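June 4, 2026

Moving the shop, week whatever

Right. Quick one because the kettle's on and I've got the van back until six.

We got the keys to the Bustivley unit. Finally. After all that back and forth with the agent about the drains, and the drains were fine, and then they weren't fine, and then a man came with a rod and they were fine again. Signed on the bonnet of my car in the rain. The pen ran. Nobody minded.

So that's the Fusness place done with after all those years. I thought I'd be sadder. Mostly I'm tired and my knees hurt. The thing about packing up a shop is you find every bad decision you ever made, in order, oldest at the back. The ribbon I bought in December the first year, a whole crate of it, purple with a silver edge. Who did I think was getting married in that. Two boxes of cards that say "Get Well Son". Yes, son. Never sent them back, never threw them out, have now moved them twice.

Rent is the question everyone asks so I'll just say it. It's less. Not loads less but the rates are a lot lower and there's a back door, a real one, wide, and you can get a trolley through it without taking your knuckles off. At Fusness I carried every bucket down that passage past the bins. Every single one. I'm not going to miss that passage.

The move itself cost more than I'd put by. I had 3,000 set aside and it went like water. Van hire, the electrician, new locks, the electrician again. The sign was 454 and it's still wrong, the B is a slightly different green from the rest of it. Valentin says you can't tell. You can tell. I can tell from the bus stop.

Shelving next. Valentin Leitner (next door, bikes, very patient) lent me his good drill and I got three brackets up before I hit something hard and lost my nerve. Left it. Reto came over after lunch and did the rest in an hour, whistling, which was annoying but they're level. He's put them lower than I'd have done. He says customers don't look up. Probably right, I never look up.

Paint. I wanted the dark one, the inky blue, and I was talked out of it by basically everybody. So it's Bendley something, a sort of oatmeal. It's fine. It's warm in the evening. First coat went on streaky and I panicked and went home and had toast for tea, and in the morning it looked alright. Second coat tomorow if the radiators behave.

The radiators don't behave. One is boiling and the other one is a shelf.

What else. Phone number's the same. Hours are the same except I'm shutting at lunchtime one day midweek, haven't decided which, will put a note on the door. Parking is better, there's a bit of kerb right outside that's free for an hour. Don't park in front of the bike shop, he's been nice to us.

Some people asked about the fridge. The old one didn't come. It made that noise, you all know the noise. I found a second-hand Gisler from a sandwich place that was closing and it's almost silent, I keep opening it to check it's on. Shelves are a bit shallow for the tall buckets so the long stems have to lean. Will sort it. Possibly with bricks.

And I've gone a bit heavier on the artificial range, I know, I know. I was a snob about it for years. But the window gets sun from eleven and real stuff just cooks in there, and I've got regulars who want something for a hallway that they don't have to think about. 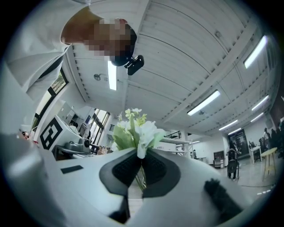

Artificial bunch, white with pale green leaves.

Some of the new ones are really good. Some are terrible and look like washing up gloves. You have to get them out of the wrapper and bend the stems about a bit, they come flat as a pancake. If you've bought one and it looks sad, do that. Hairdryer on low for the petals, not close. And dust them please.

Back to the list. Still to do:

Second coat
Find the kettle lid
Ring the card machine people (on hold 74 minutes last time, then cut off, I cried a bit)
Bins, which day??
Letter to the regulars on the Fusness side, there's 12 of them who don't do email and I'd like to write those by hand

On that last one. If you know any of the older customers over there do tell them we're only two stops further on the same bus. I hate the idea of someone turning up at the old door with their walking stick and finding brown paper on the glass. I've left a note up with a map but my maps are not good, I put the church on the wrong side and had to cross it out.

Opening day I'm keeping quiet about until the floor's done. There'll be cake, shop bought. Thanks to everyone who carried things and to Reto Holzer's mum for the loan of the stepladder, which I do still have and will bring back.

Van's due. More when I've found the box with the scissors in it.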